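パルハムFC サポーターズクラブ日本支部 よくある質問(移籍期間編)
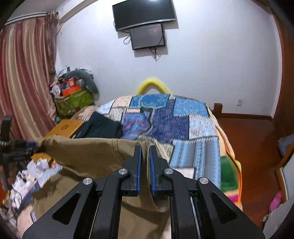
Akosua Owusuさんからは、冬の移籍期間に入ってから通知が鳴りっぱなしで、どの噂を信じたらいいのか分からない、まずそこから教えてほしい、というお便りが届きました。同じ声がたくさん来ています。うれしい悲鳴です!まとめてお答えしますね。
(2023年1月4日更新)

噂はどこまで信じていいですか?
クラブ公式の発表が出るまでは全部「噂」です。でも、噂を肴に語り合うのも移籍期間の楽しみ。掲示板では出どころを必ず書いてください。出どころのない投稿は「雑談」の板へどうぞ。

チャベス選手は退団するんですか?
アブンディオ・チャベス選手の契約は今季の8月以降も残っています。プラッドブリッジが興味を示しているという話は私も読みました。正直そわそわします……が、先週のカップ戦でのあの左足を見たら、まだまだうちで見たい!

背番号12は空いたままですか?
はい、今のところ空き番です。新加入選手がつけるのか、ユースから上がってくる子がつけるのか、予想スレッドがもう552件まで伸びています。すごい熱気です。

レンタル移籍中の選手は、パルハム戦に出られますか?
リーグ戦では出られません。カップ戦は両クラブの合意しだいなので、試合ごとに確認が必要です。ファカディエールに貸し出し中の2選手は、今季うちと当たる予定がないので心配いりません。思いきり暴れてきてほしいです。

移籍期間最終日の観戦会はありますか?
あります!夜通しオンラインで、定員は40人です。司会はChun-yin Sinさん。締め切り直前の駆け込み移籍をみんなで見届けましょう。申し込みは会員ページの「イベント」から。途中参加も途中退出も自由ですし、寝落ちしても怒られません。

名前入りユニフォームを買った直後に、その選手が移籍したら交換できますか?
名前入りは交換できません。こればかりは賭けです。私の押し入れにも、もういない選手のシャツが何枚も眠っていますが、どれも宝物です。

英語の記事が読めません。
Hashini Pathiranaさんが主な記事の要約を掲示板に載せてくれています。訳してほしい記事があれば、「翻訳希望」の板にリンクを貼ってください。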